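2025-12-17
By Rosário Guerreiro

How to give a play kitchen a proper winter clean

I love this job. It takes one afternoon, it costs next to nothing, and at the end you have a kitchen's worth of toys that smell of nothing at all, which if you have small children is quite the treat! I do ours every December before the cousins arrive, and the method has settled down nicely over the years.

What you need: a washing-up bowl, mild washing-up liquid, an old toothbrush, two big towels, white vinegar, a mesh laundry bag, a needle and some strong thread. A hairdryer with a cool setting is handy if you're in a hurry.

Start by tipping everything out and sorting it by what it's made of. Forget about sets and colours for now. Hard plastic goes in one pile, wood in another, fabric and plush in a third, and anything with a battery gets its own corner well away from the bowl. Check inside the pots as you go. I once found a real satsuma in our Trunia casserole dish and it had been there a good long while.

Hard plastic

Fill the bowl with warm soapy water and let the solid pieces soak for 23 minutes. (Yes, 23. It's how long our kitchen timer runs before it sticks, and it works a treat.) Scrub the slots and seams with the toothbrush, then rinse under the tap. Hollow food with a little hole in the bottom mustn't be soaked, as water gets in and goes black and horrid. Wipe those with a damp cloth and dry them straight away.

For sticky label glue, rub in a drop of cooking oil, leave it for ten minutes and wash it off. Felt tip on pale plates is harder. Try bicarbonate of soda made into a paste, and go gently so you don't scratch the shine.

Wood

Never soak it! Mix 100 ml of white vinegar with the same amount of water, dampen a cloth, wring it out hard and wipe each piece along the grain. Stand everything on a towel with gaps in between and turn it over after an hour. If the wood looks tired afterwards, a tiny bit of food-safe oil brings it up beautifully.

Fabric and plush

Look at the care label first. Most plush food copes well with a cool gentle wash inside a mesh bag, and felt is happier done by hand in cold water. Press the water out in a towel and don't wring. Pull each piece back into shape while it's damp, then dry it flat somewhere airy. This is a good moment to sew up split seams, while you can see them. 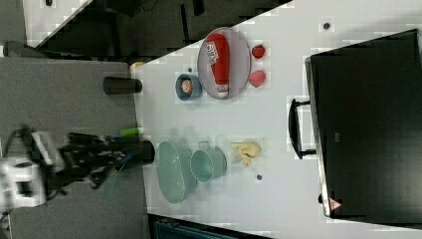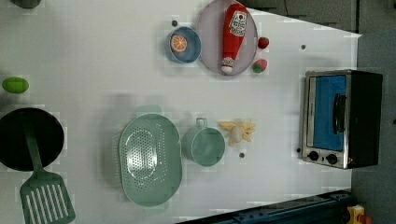 Plenty of small kitchen bits out on the white table in these two.

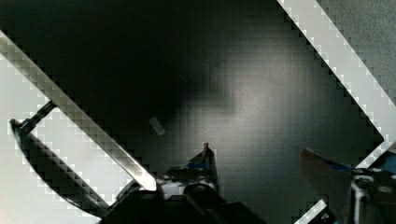

Can I put plastic play food in the dishwasher?
Only if the maker says it's dishwasher safe. Solid, one-piece items marked that way can go on the top rack on a cool cycle with no heated drying, and everything else should be washed by hand.

Battery toys

Take the batteries out before you do anything else. Wipe the outside with a barely damp cloth, and use a dry cotton bud around the buttons. If the contacts have gone green or crusty, put gloves on and dab them with a cotton bud dipped in vinegar, then wipe and let them dry fully. Our Plokier hob had been silent since the spring and came back to life after this. I cheered!

Putting it all back

Leave everything out overnight, even the pieces that feel dry. Shut a damp toy in a lidded box and you'll be starting again in a fortnight. I keep ours in shallow open trays, with plates standing on edge, pans at the back and the food at the front where little hands can reach.

Esperanza Iwasaki wrote to me after last year's page to say she puts a third of the food away in a cupboard and swaps it every month. We've copied her, and the children greet the returning sausages like old friends. The bag of spares lives on top of the wardrobe here, next to the Christmas paper.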